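Subject: Re: [sim-kitchen] Open day at Moura, worth the drive?

On Sunday someone wrote:
> Did anyone from the list get to the Cutberg demo? I'm trying to
> decide whether to bring our students to the next one. Is it real
> hardware or just slides?

I went. It's neither. The whole demo runs in simulation, on two screens in the back room at Moura. They had a two-armed robot in a made-up kitchen and took requests from the floor. You get 5 minutes at the controls if you sign up at the door. There were 40 of us and 2 control stations, so go early.

The task was the tall cabinet with the racks. The Ikance people run each task from several viewpoints, and they let us switch between them. I found the tilted body view hard to get used to. The wrist view is easier for judging the fingers but you lose track of the room.

They change the colors and surface textures between runs. One of the Fusach engineers gave a talk on that, and it was the part I'd bring students for. Questions went on until 5 and were mostly about contact with door handles.

No hardware was running, so if your students want to see a real arm move, wait for the July visit.

Three screen grabs: 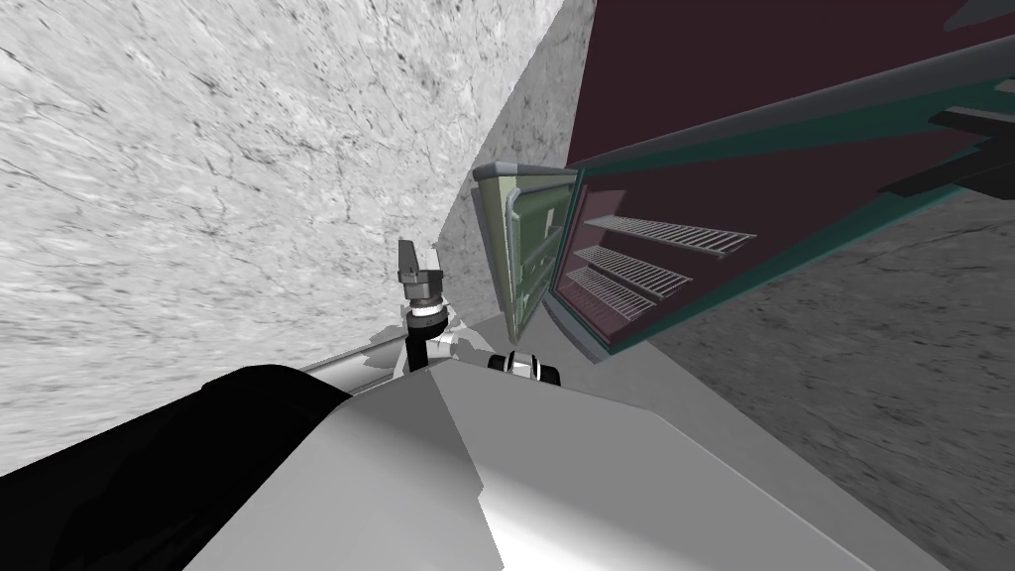
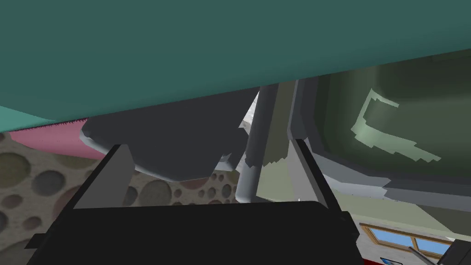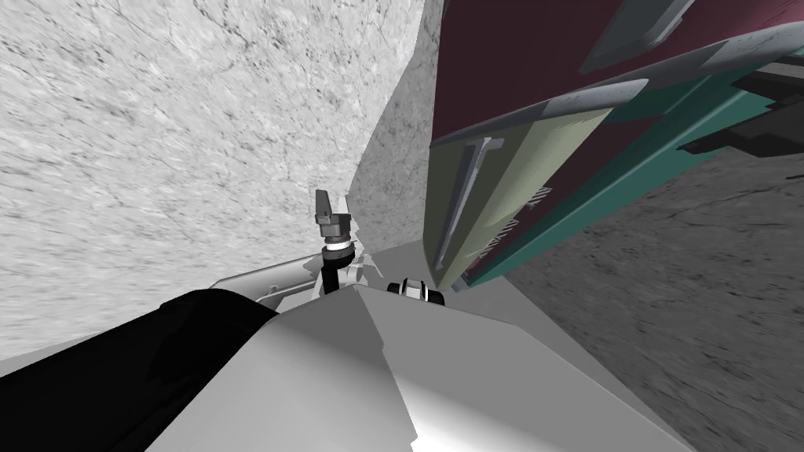
Renders from the Cutberg demo. The first has the door partly open with the wire racks showing, and the last has the T-shaped handle.

Parking is behind the building. Bring your own lunch.

Recent messages on this list
- Gripper friction settings, again
- July visit: who needs a ride?
- Re: Cutberg install fails on older laptops
- Slides from the Fusach talk
- Swapping textures between runs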